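4.3 Starting the Two-Arm Cell for Folding Practice

This section applies to the Stemby club cell with both arms fitted. For single-arm work, see 4.2.

Before power-up

1. Check that both base plates are tight on the rail. Retorque any bolt that turns by hand.
2. Trace each purple cable from the base to the gripper. It must have enough slack for full wrist travel and must not pass between the two links.
3. Clear tools, tape and spare fingers from the work surface.
4. Close the Suvus control program if it is still open from the last session.

CAUTION: The arms drop when power is removed. Support both forearms by hand before switching off at the supply.

Power-up and homing

5. Switch on the supply. Wait for the green light on each controller board. If a board stays dark, switch off and reseat its power plug.
6. Start Suvus and load the profile "Gondwood-pair". Do not load a single-arm profile with both arms connected.
7. Home the left arm first, then the right. Homing both together is locked out in software.
8. Confirm that the program reports 700 as the speed limit for each arm. First-year teams may not raise this value.

Meeting-point check

9. Lay the practice cloth flat in the middle of the work surface.
10. Run routine 521. Both grippers move in above the cloth and stop facing each other with a narrow gap between the fingers.
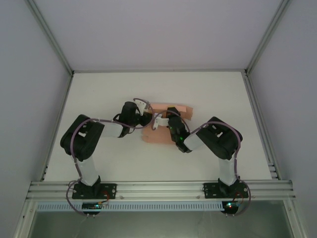 11. If the fingers touch, press Stop and repeat step 7. If they touch a second time, run the offset routine in 4.6 before going further.
12. Save the result to the team log under the Govindasamy Cup heading. Entries without a saved check are not scored.

NOTE: Error 1269 means that one arm has lost its home position. It is most often seen after an arm has been moved by hand with the program running. Clear the error and home both arms again.

NOTE: Fingers wear on the inside face. Inspect them every seven sessions and replace them in pairs.

Shutdown is covered in 4.4. The cell is not available on Wednesday, when the firmware team has it.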